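Nivon Districts Football League
Season Program: Mid-Term Progress Report to the Politis Foundation

Prepared by: Magdalini Kourkoulas, Competition Operations
Reporting period: pre-season to the close of round 6
Grant stream: Regional Sport, Operations and Player Safety

1. Purpose of this report

This report covers the first reporting period under the funding agreement. It sets out progress against the four workstreams in Schedule A, spending to date by category, changes to scope and the work planned for the second period. Match results are mentioned only where they affect delivery. The full ladder and player statistics are published by the league and are not repeated.

2. Status summary

Workstream A, fixture and travel reform: complete, under review.
Workstream B, concussion and injury reporting: in progress, on schedule.
Workstream C, umpire recruitment and retention: in progress, behind schedule.
Workstream D, ground lighting at Brula Oval: in progress, behind schedule, revised date agreed in principle.

No workstream has been withdrawn. One variation is requested (see section 7).

3. Workstream A: fixture and travel reform

The previous fixture was built by hand from a rotating template that dated from when the league had fewer clubs. It produced long away trips on consecutive weekends for the two northern clubs and left the women's competition with start times that moved from week to week. The new fixture was generated in scheduling software, with hard limits on consecutive away rounds and a fixed start time for each grade.

The draft went to clubs in February. Objections were received from four clubs. Three concerned clashes with junior carnivals and were resolved by swapping rounds. The fourth, from Skilia, concerned the placement of the bye and was not upheld. Skilia has asked that the matter be reviewed at the end of the season and this has been noted.

Since round 1 no club has travelled more than two weekends in a row. One match has been moved, from Brula Oval to Skilia Recreation Reserve, for reasons covered under Workstream D. The women's competition has started at the advertised time in every round except round 3, when the ambulance service was late to the preceding match and all later starts were pushed back.

Clubs reported that the fixed start times have made canteen and gate rosters easier to fill. We have not measured this and make no claim against it in the outcomes table.

4. Workstream B: concussion and injury reporting

The reporting form was rebuilt over the summer. The old form ran to six pages and was filled in by club trainers after the match, often on the Monday. The new form is a single page, completed on a phone before the trainer leaves the ground. It records the quarter, the mechanism of injury, whether the player left the field and whether the player returned.

Training was delivered in two parts. The first was an evening session for head trainers, covering recognition and the removal rule. The second was a practical session on match-day set-up, recovery food and hygiene, held in the clubrooms at Nivon and open to any club official.
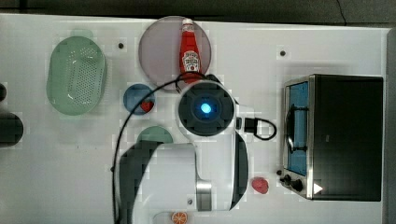
Strainer and plate, tabletop view.

Attendance at the first session was mandatory and all clubs were represented. Attendance at the practical session was voluntary and uneven. The southern clubs sent two or more people each. The northern clubs sent one person between them, and we propose to repeat the session in the north in the second period at no extra cost to the grant.

Compliance with the new form was poor in rounds 1 and 2. The main fault was technical: the form timed out where mobile coverage was weak, and entries were lost. From round 3 the form has saved locally and sent once a connection was found. Compliance in rounds 4, 5 and 6 was 100 per cent for senior grades. Reserves are lower, mainly where one trainer is covering both matches, and we are following up with the clubs concerned.

The number of reported head knocks is higher than in the same rounds last season. We attribute most of the increase to better reporting and would caution against reading it as a change in the underlying rate. A full season of data is needed before any comparison is made.

The return-to-play protocol has been applied in every reported case. In one case a club sought to name a player before medical clearance had been lodged. The team sheet was rejected by the system and the player was withdrawn before the match. No further action was taken.

5. Workstream C: umpire recruitment and retention

The target is 40 active field umpires across all grades by the end of the season. The program has not reached it and, on the current trend, will fall short.

Recruitment was reasonable. The introductory course ran twice and filled both times. Retention has been the difficulty. Several first-year umpires have not made themselves available since round 2, and exit conversations point to two causes: abuse from the boundary in junior grades, and late notice of appointments.

The second cause is within our control. Appointments were being issued on Friday evening once team sheets had closed. Rigoberto Ñahui, who took over as umpire coordinator before round 4, now issues them by noon on Thursday and confirms changes individually. Late withdrawals have fallen in each round since the change.
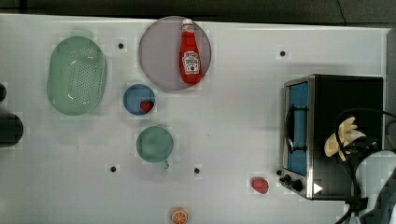
The first cause will take longer. The league has adopted a reporting line for umpire abuse, with the home club responsible for identifying the spectator and responding in writing within a week. Two reports have been lodged. One club responded within the time allowed. The other responded late and has been reminded of the by-law. We have also paired each first-year umpire with a senior umpire for junior matches, which uses more senior hours than budgeted and contributes to the overspend shown in section 6.

The boundary and goal umpire panels are at full strength and need no further work in this period.

6. Spending to date

Spending is reported by category in the attached ledger. The main points are as follows.

Software and forms: fully spent. The scheduling licence and the form rebuild were both delivered within the quoted price.

Training delivery: underspent. Venue hire was not charged for the practical session. The balance will cover the repeat session in the north.

Umpire development: overspent for the period. The overspend comes from mentoring payments and an additional order of uniforms for the second course. It can be absorbed within the annual allocation if no third course is run.

Lighting: largely unspent. The deposit has been paid. Progress payments fall due when the poles are standing.

Administration: on budget.

7. Workstream D: ground lighting at Brula Oval

The scope is four poles with LED fittings, bringing the oval to training standard with provision for later upgrade to match standard. Footings on the eastern side were poured before round 1. Work on the western side stopped when the contractor found a stormwater pipe that did not appear on the council drawings. The pole position had to be shifted and the light spill calculations redone for the houses on that boundary.

The revised design has been lodged and we expect a decision early in the second period. The round 5 match was moved to Skilia while the western boundary was fenced off. Training has continued at Brula in daylight hours, and the senior side has been using the school oval on its second night.

We request a variation moving the completion date for Workstream D to the end of the second reporting period. No increase in the grant amount is sought. The cost of the redesign will be met from the contingency line, which remains sufficient for it.

8. Risks

Umpire numbers during finals. Junior and senior finals overlap on two weekends. If numbers do not improve, junior preliminary finals may have to move to the Sunday.

Further delay at Brula Oval. A late decision on the revised design would push pole installation into the wet months, when the crane cannot cross the surface without matting. Matting has been priced and is not in the current budget.

Reliance on one administrator for the injury data. A second person is being trained on the system and will have full access by round 8.

9. Work planned for the second period

Repeat the practical session for the northern clubs.
Lift compliance for reserves injury forms to the senior level.
Hold a mid-season meeting for first-year umpires, with clubs present for the second half.
Complete the western footings, erect poles and commission the lights at Brula Oval.
Survey clubs on the fixture, including the placement of the bye.

Attachments: ledger by category; fixture as played; injury form template; revised lighting plan, western side.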